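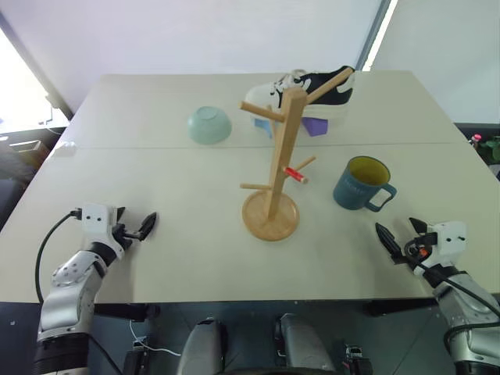
Mug tree on the joined table, mug still off its peg.

Category: Kitchen & Storage > Racks and Stands

porer_bench
Looking for opinions on peg angle. Round flat base, square post, four pegs at different heights. The upper right peg angles up, the middle right one is taken by a small red piece with a white tip. The teal mug has a fair-sized loop handle. Which peg would you use for it?

Nuteck829
Short lower peg on the left. Low load, less tipping moment on a round base.

wrobel_t
Disagree. A short peg that near the base leaves little clearance for the mug body. Clear the middle peg and use that. I have a Plunton stand with similar spacing and the bottom peg only takes espresso cups.

Nuteck829
Depends on mug height. Measure from peg to base before ruling it out.

gluejoint555
Separate issue: keep the base clear of the seam between the two tabletops. Even a 2 mm step will rock a flat base. I would also move the sneaker off a surface used for drinkware.

porer_bench
Base is all on the near section. The shoe is at the far edge and will be moved. Bowl stays upside down — I store them all that way.

wrobel_t
Fine for dust. Try the upper right peg too. An upward angle holds a handle better than a level one.

gluejoint555
Agreed on the angle, not on the height. A heavy mug up top wants a wider base.

12 replies hidden · 2 shares · 3000 views
We use cookies to keep you signed in. Accept | Settings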